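Plildale Community Boards > Getting Around > Carry-on only for a week, anyone still doing it?

dadmontdrifter
Posts: 441
My sister and I are taking the train up to Dadmont in June and I have talked myself into bringing one backpack and nothing else. Last time I dragged a suitcase up the station steps and swore the whole way (sorry to the family behind me). The plan is two pairs of pants, four shirts, a rain jacket and whatever toiletries fit in a quart bag. My worry is the bag itself. I keep reading that top loaders are lighter, but I hate digging for socks. What do you all use, and would you pack the night before or the same morning?

plumandrye
Posts: 1572
Oh, I love this question! I've gone with one bag for years now and I'd never go back. Get one that opens flat like a book if you can, lay it down on a table and pack it from the bottom up, shoes by your back and soft things on the outside. The night before, always. If you do it at 6 in the morning you'll forget your charger, ask me how I know.

zakaria_line
Posts: 10
Going to disagree a little, with love. The ones that open flat have a zipper running nearly all the way around, and when that zipper goes you have no bag. Mine went on the platform at Plerkine and I rode home hugging my laundry like a baby. A plain top loader with a drawstring has less to break. Put your socks in a bread bag near the top and you won't be digging for anything.

plumandrye
Well, that's a sad story and I'm sorry about your laundry, but I still say it was a cheap zipper. Run a little candle wax along the teeth every spring and don't sit on the thing to close it. I do agree about the bread bag.

mossyporch
I'm with plumandrye on using a table. My back can't do the floor anymore, and on the bed everything slides into the dip in the middle. Black backpack flat on the table: 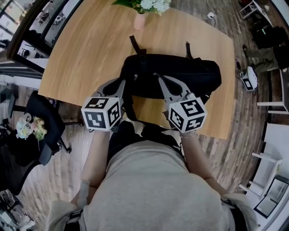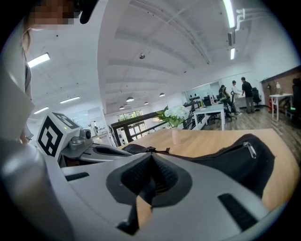
As for what goes in, I'd drop one of those pairs of pants, dadmontdrifter. You'll be wearing one pair on the train anyway, and most guest houses up there will let you use the washer if you ask nicely and don't leave your things in it overnight. I'd use the room for a sweater. Dadmont gets chilly once the sun is behind the hill, even in June, and the gift shop ones are very expensive and very itchy.

zakaria_line
No, keep the pants! It rains sideways up there. Leave a shirt at home if you need space.

dadmontdrifter
You've all been so kind, thank you. I'm going to borrow my sister's old one that opens flat and do a practice run on Sunday, candle wax and all. If the zipper goes, zakaria_line, I'll come back and say you were right. Keeping both pairs of pants for now, but the sweater is in. Does anybody know if the station cafe still does those cheese rolls?

plumandrye
They do, but get there before noon.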